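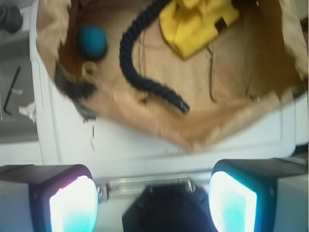
Blue ball, black braided rope and yellow cloth in the paper bag.

Thursday, August. Ball bench, back room.

Sliotar rebound work, second batch. Carrying on from the page with the rim measurements. Tincuța ran the drop tube in the morning and I took over after lunch.

Balls under test are the Arnura match ball and the Drondell training ball. Both sets sat in the conditioning cabinet overnight. The Drondells came out a little tacky on the rims, same as last time, so I wiped them down with a dry cloth before weighing. No change in weight from the wipe that our scale can see.

Drop height left where it was. Floor plate is still the thick one. We talked about going back to the thin plate to match the old results and decided against it, the thin one rings and the mic picks up the ring as a second bounce. If anyone wants to compare with the spring numbers they will have to use the correction Tincuța worked out, which is taped inside the cabinet door.

Arnura: very steady. First few drops low, then they settle. I think the first drops should be thrown out as a matter of routine and have started doing that, marked with a D in the log.

Drondell: fine when fresh from the cabinet, then drifting up through the run. Could be the core warming from repeated hits. Could also be the tube, which was in the sun by mid afternoon. Pulled the blind down and repeated with a fresh ball and still got the drift, but smaller. So probably both. Needs doing again early in the day.

Wear rig. The Lindgren drum got to 1,000 turns on the first Arnura and I stopped to look. Rims slightly flattened on one side, stitching good, leather scuffed but closed. Put it back in. Plan is to stop every 200 turns after this and photograph the rims. The counter skipped when I restarted the drum and showed 2,195, so ignore that reading. I reset it and wrote the true start on the tape. The switch on that counter needs cleaning or replacing. It did the same thing in the spring and we only cleaned it then.

Water test. Soaked two of each and ran them wet. The rebound drops for both, Arnura more than Drondell, which surprised me. The Arnura leather takes up more water and you can feel it in the hand. Anyone who has played a league game in February knows the feeling. Did not have time to do the drying curve. The wet balls are on the rack by the window, please do not move them to the heater.

Hurley side: the Endosier grip tape samples arrived, 300 strips when we asked for a small bundle. Tried a few on the scrap ash handles. Sticks well dry. Peels at the bottom end if you wrap from the top down, so wrap from the bottom. Edges lift where the overlap is under a quarter inch. Pull tester is booked by the helmet people until next week.

To do
Repeat Drondell drift, first thing, blind down
Weigh the soaked balls before they are touched
Clean or swap counter switch on the drum
Ask Arnura if the leather finish changed between batches
Move the tube away from the window for good, Tincuța says the far wall is level enough but check with the long spirit level first

Drum left running at five, on the timer.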